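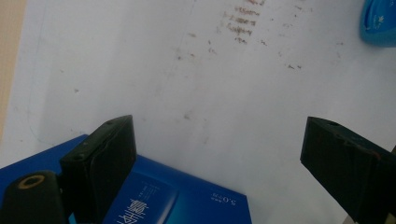 White paper on a table, with a blue box.

# Parcel lockers and posting counter: common questions

These answers cover the Lutwood and Truvovbridge counters. The Qureshi Street counter closed in December and its post boxes have moved to Lutwood.

## Sending

**What can I wrap a parcel in?**

Brown or white paper is fine over a box. Paper on its own isn't accepted for anything heavier than a letter. Tape every seam and don't use string, as it catches in the sorting rollers.

**Can I reuse an old box?**

Yes. Cover or remove the old labels and barcodes first. If an old barcode is still readable, the parcel can end up going to the previous address.

**Do you sell packaging?**

Both counters sell padded bags, flat-packed boxes in four sizes and tape. Lutwood also has wrapping paper by the metre. We don't sell bubble wrap any more.

**How big can a parcel be?**

No side can be longer than 105 centimetres. The weight limit is 22 kilograms over the counter and 5 kilograms through the after-hours chute. Cylinders are measured as if they were square.

**What time do I need to post by?**

The van leaves Lutwood at 4.30 pm and Truvovbridge at 3.45 pm. Anything lodged later goes the next working day. Parcels put in the chute on the weekend are collected on Monday morning.

**Can I send batteries, perfume or nail polish?**

Batteries can go by road if they're fitted inside the device. Loose batteries can't be sent at all. Perfume and nail polish are road only — ask at the counter for the orange sticker.

## Collecting

**How do I open a locker?**

Type the six-digit code from your text message into the Wistico screen and press the green button. The door springs open by itself. Push it shut when you've finished, even if the locker is empty.

**How long will you hold my parcel?**

Lockers hold parcels for 48 hours. After that we move them behind the counter and keep them for another 10 working days before they're returned to the sender.

**My code doesn't work.**

Check that you're at the right site. Lutwood lockers are numbered up to 235 and Truvovbridge lockers start at 700. If the number matches and the code still fails, ring the bell at the counter during opening hours and bring photo ID.

**Can someone else pick it up for me?**

From a locker, yes, as long as they have the code. From the counter they'll need the collection card, their own ID and a signed note from you.

## Problems

**My parcel arrived damaged. What do I do?**

Keep all the packaging, including the outer wrapping, and bring it in with the contents. We can't assess a claim from photos alone. Claims close 30 days after delivery.

**The tracking hasn't changed for days.**

Country parcels often aren't scanned between the depot and the final counter. Wait until two working days after the due date, then lodge an enquiry using the form at either counter.

**Can I change the address after posting?**

Only before the van leaves — after that we can't recall it. There's no charge, but you'll need your receipt.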